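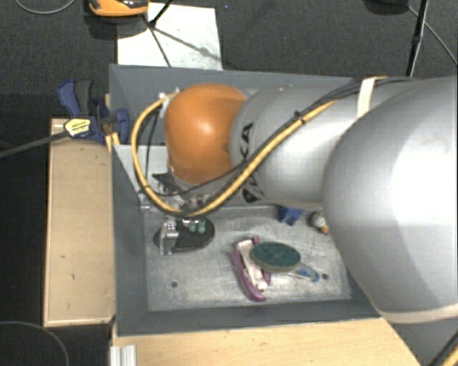 Clengate Public Library will extend its evening hours at the Baken Street branch beginning in October, the library board announced on May 18, 2022. The branch will remain open until 8 p.m. on weeknights, two hours later than at present. The change follows a review of how residents use the building and of the requests most often received at the front desk. The board also approved a new set of colors for signs inside the branch. Orange, the shade of a glossy rounded joint cover, will mark the children's section, and the yellow of a thick looped cable will mark the reading rooms. Gray will be kept for staff areas and storage.

"Many of our patrons finish work after the doors have closed," said Library Director Verena Mayrhofer. "Longer evenings will give them the same access to books, computers and study space that daytime visitors have."

The additional hours will be staffed by current employees under a revised schedule. Two part-time positions will also be posted during the summer. Applicants should have experience in public service, and preference will be given to those who speak more than one language.

Evening programs will be introduced in stages. A homework help session for students in grades 6 and 7 will be held twice a week in the second-floor study room. Ramil Fajardo, head of youth services, will oversee the sessions. A conversation group for adults learning English, led by Uliana Lytvynenko, will meet in the Wustimlow Room. Registration is required for both programs and will open in late summer.

The book return on the north side of the building will be closed for about five days while the new signs are installed. Materials may be returned at the main desk during that time, and no late fees will be charged for items due in that period. The parking lot and the side entrance will stay open.

Hours at the other branches are not affected. Meeting room reservations already made for the fall will be honored, and groups that wish to move to a later time may do so without charge. Requests should be sent in writing to Lorna Dumlao in the branch office.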